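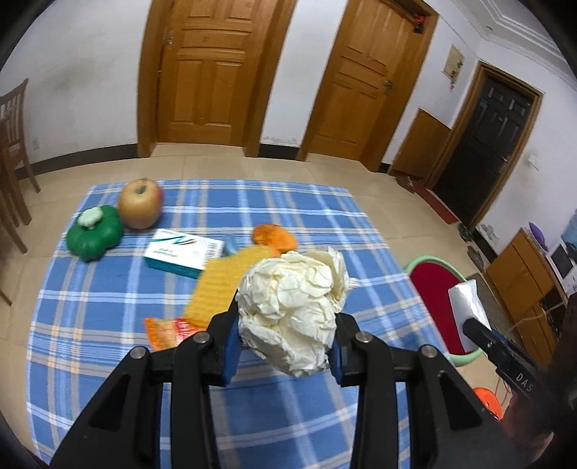

Crumpled paper, tissue box, check tablecloth.

Tukel shin pads, the slip-in ones - review after half a season

Bought these in November after my old pair split down the middle in a home game for Prekville reserves. Midfield, grass mostly, one cage session a week on the plastic stuff. Size medium. I'm 5 ft nothing special with thin calves, so bear that in mind.

Short version: good pads, rubbish sleeves.

Protection first. Shell is stiff, more than I expected for the weight. Took a proper stamp away at Joma Park, studs straight down the front, and I got up and carried on. Bit of a red mark. With the old ones I'd have been off. Foam on the back is thin but it covers the edges, so no digging in when you kneel for throw-ins or tie a lace.

Fit is curved, quite narrow. Fine for me. Our centre half tried them at training and said they perched on his leg like a roof tile. If you've got big calves go up a size or try the Nseir ones, which are flatter. I had a pair of those for 2 seasons and they were comfy enough but heavier, and they stank. No amount of washing.

Sleeves. Right. They come with a pair and they're fine for maybe 7 games. Then the elastic goes. Mine started slipping round to the inside of the shin by half time, left one worse, and I was pulling it up at every corner. Ref had a word. Binned them and went back to tape over the sock, which does the job but it's another thing to buy and another thing to forget. Why not just a decent sleeve in the first place.

Washing - shell wipes down easily, mud comes off with a damp cloth. Foam takes ages to dry. Don't put them on the radiator, I did and the edge of the foam has lifted a bit on one. My own fault, it does say on the packet.

Ankle protection: none. They don't claim to have any. If you play somewhere the tackles come in late and low you might want the kids style with the stirrup, no shame in it, I've thought about it.

Price. Paid 13 quid in the club shop, seen them for less online but postage kills it. For that money I cant complain much. There's a carbon version which costs silly money and I really don't see who needs it at our level.

One more moan, the left and right markings are tiny and they've rubbed off already. You can tell by the curve if you look, but not in a dark changing room with the ref knocking on the door. Put a bit of tape on one. Sorted.

Would I buy again? Yeah, probaly, and budget for proper sleeves on top.

Protection 4/5
Comfort 4/5
Sleeves 1/5
Overall 3.5/5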